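Reltum Two-Arm Bench Cell

Category: Household and laundry automation
Made by: Gralitz
Supplied as: assembled cell with two arms, tabletop and front rail
Lead time: ask for current dates

The Reltum is a bench-top cell with two arms for people who want to find out which light chores a machine can take over. Most of our customers use it for laundry work: towels, napkins, small garments, sorting into bins. Some put it next to a packing line and try it on cloth bags and wipes.

We get one question more than any other, and it is whether the Reltum can do the laundry yet. It can do parts of it. The rest of this page goes through which parts, so you can decide before asking for a quote.

What it handles now

Flat towels are the best case. With a towel already spread on the table, the arms can work from two corners at once and keep the far edge fairly straight during a fold. Plain and printed fabric are treated the same way. Hand towels and tea towels go well. Bath towels have to be folded lengthwise first, and heavy ones can slip out of the jaws.

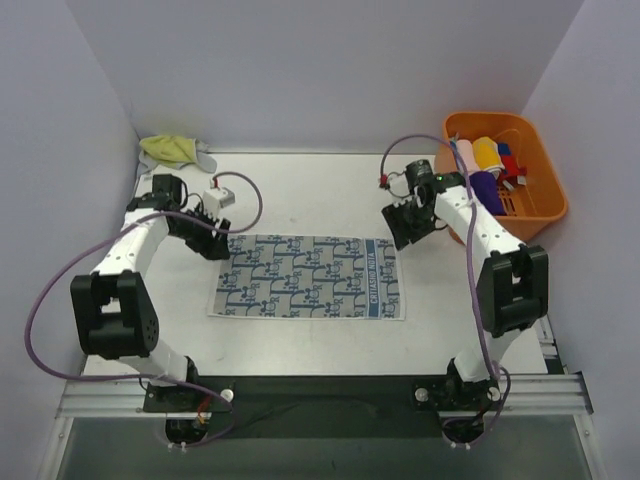
Reltum with a patterned towel spread flat, one gripper at each upper corner.

Our own bench test used one size of cotton towel, laid out by hand before each run. In 1000 runs the cell completed 510 folds to a standard our packing staff would accept. Most of the failures came at the first grasp, when one jaw closed on nothing or picked up a corner and lost it. A completed fold took 68 seconds on average. Ebise Araya on our test bench folds the same towel in a few seconds, and she doesn't drop it.

What it does with help

Starting from a crumpled towel is much harder. The cell will pick up a loose cloth and try to open it out, but expect to step in. Bunched fabric hides its own corners, and the arms may regrip the same fold several times before they find an edge.

Moving soft items into a bin works better than folding. Orientation matters less and a bad grip can simply be tried again. Small pieces are fine if they are not buried under larger ones.

What it does not do

It does not load a washer, match socks, button shirts or iron. It does not carry anything away from the table. It should not be used with sharp tools, hot items or open liquids. A person needs to stay within reach of the stop switch while the arms are powered.

Table and layout

Both arms mount along the front edge, one left and one right. Side walls and a back wall in a plain pale color keep the background simple for the vision software. Keep the middle of the table clear between jobs and put bins and spare cloths toward the back corners. The right-hand corner suits a bin best with the standard program.

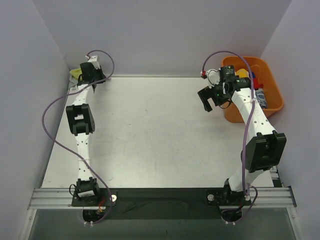
Setup and daily use

Set the cell on a level bench and fasten it down before connecting power. Check that each cable has enough slack for the arm to reach the back corners and return. Run the homing routine with the table clear, then the short reach test. Ayana Adugna's setup notes come with every order and cover both in detail.

Wipe the tabletop with a dry cloth at the end of the day. Scuffs do not affect operation. Lint collects in the jaws, so brush them out after a long run of towels.

Software

The towel program and the bin program are included. You can teach new motions by demonstration using the Enier handset, sold separately. A simple task usually needs 55 good demonstrations before it is worth testing. Changing the fabric often means recording more.

Customer notes

"We bought it for napkins and it's slow, but it keeps going while we do the tablecloths. Bath sheets were a waste of time." Bethel Tufa, Abdella Linen Service

"Read the part about laying the towel out first. I skipped it and lost a Saturday." Tanko Okoro

Ordering

Quotes are handled by Liya Tefera. Please send the sizes and weights of the items you want handled, and a sample of the cloth if you can spare one. We will run it on our bench and send back the results, including the failed attempts. Orders placed before the end of July include one spare pair of jaws.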